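"We do not fix it for you, we fix it with you"

A conversation about the repair evening in Vumumbridge

When I arrived at the old post office in Vumumbridge, a little before six in the evening, there was already a line at the door. People were holding lamps, toasters, a radio in a pillowcase. The repair evening, which is called Cenent by everybody here, was started two years ago by a retired electrician. She agreed to talk with me while she worked, but she asked me to leave her name out. "The evening belongs to the town," she said.

I asked her first how it began. She told me that her neighbor wanted to throw away a Grurkano kettle which had only a bad contact in the base. "It was 12 minutes of work," she said. "I timed it, I was angry. After this I went to the town office and I asked for a room with heating."

The room she got has good light and bad heating. In the first winter they repaired in coats. Now there are 18 people who help, and in May the town gave them the key for a second evening each month. She keeps a notebook where every object is written down with its fault. On the night of my visit the last entry had the number 3517, but she explained that the numbering continues from her own shop, which she closed before she retired. "I did not want to start again from one," she said, and laughed.

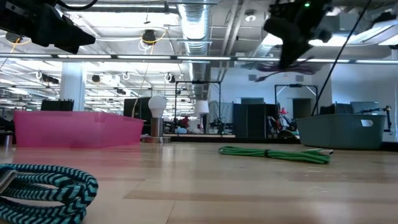
I wanted to know which things come in most often, because I expected vacuum cleaners. She shook her head and said that it is cords and cables, always. The plug is pulled by the wire and not by its body, and after a year something inside is broken. She likes the braided ones, such as the bright green cable that lay on the table with a dark band around its middle. "Look how it is kept, in long loops, with the band not at the end," she said. "People wind them around the hand very tight, and then they are surprised." She prefers wide, soft loops and she teaches this to each visitor, also to those who came with a clock.

Not every repair is a success. She estimates nothing and promises nothing, and she sends home up to a third of the objects as they came. The hardest are those which are glued. "With a screw I can have a discussion," she said. "With glue I must break first, and the owner is sitting beside me and watching." The owner must always sit beside. It is the only rule of the evening, and some people have left because of it.

A man from Tan, the village across the river, waited during our talk with a sewing machine on his knees. He had come by bus. She asked him whether it made a noise or no noise at all, and he said that it made the wrong noise. She pulled out a chair for him.

I asked if she is sometimes tired of it. She was quiet for a moment and looked for her glasses, which were on her head. "My back is tired," she said. "But at home I would repair also, and there the coffee is worse."

The evening is open until nine. Visitors can bring one object each, and it should be small enough to carry alone.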